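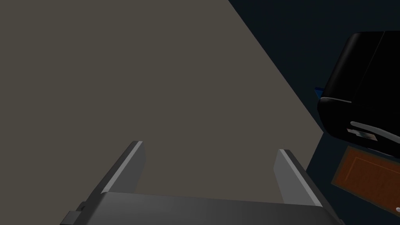 Segundo Stanciu, quem trabalha no posto só aceita bem a célula quando sabe, antes do primeiro turno, quais tarefas deixam de ser suas e quais passam a ser. A observação foi feita na revisão de maio e levou à reescrita desta seção.

4.3 Preparação do posto e passagem de tarefas

Esta seção se aplica às células Bevow instaladas em postos de manuseio da unidade Derkberg. Pré-requisito: seção 4.2 concluída e assinada.

1. Coloque o seletor em MANUAL e retire a chave. A chave fica com o operador do posto durante toda a preparação.

2. Retire da área de trabalho as ferramentas e peças que não constem da lista do posto.

3. Abra a garra pelo painel (menu Garra, opção Abrir). Verifique se os dois dedos param na posição aberta e se não há objeto entre eles.

4. Carregue a rotina do posto no simulador e execute-a por completo antes de liberar o braço. Registre cada parada inesperada com o número do passo.

5. Ajuste a velocidade para 5% e repita a rotina no equipamento, sem peça. O operador acompanha com o botão de habilitação na mão.

6. Aumente a velocidade até 26%. Este é o limite para a primeira semana de uso.

CUIDADO: não entre na área de movimento com o seletor em AUTO, mesmo com o braço parado. A célula pode estar aguardando sinal e retomar o ciclo sem aviso.

Nota: o simulador não reproduz o atrito da superfície de apoio. Uma rotina aprovada no passo 4 pode exigir correção de altura no passo 5.

4.3.1 Divisão do trabalho

Passam para a célula: retirada da peça, posicionamento e devolução. Permanecem com o operador: inspeção visual, troca de lote, tratamento de peça recusada e decisão de parada. Qualquer pessoa no posto pode parar a célula — não é necessário consultar a supervisão.

7. Preencha a ficha de passagem com os nomes dos operadores treinados. Sem a ficha, o posto continua em operação manual.

8. Reserve 39 minutos por turno para acompanhamento durante a primeira semana. Esse tempo não entra na meta de produção.

9. Ao completar 700 ciclos, solicite a revisão da rotina no sistema Rurness e anexe o registro de paradas.

Nota: os alarmes da garra e os respectivos códigos estão na seção 6.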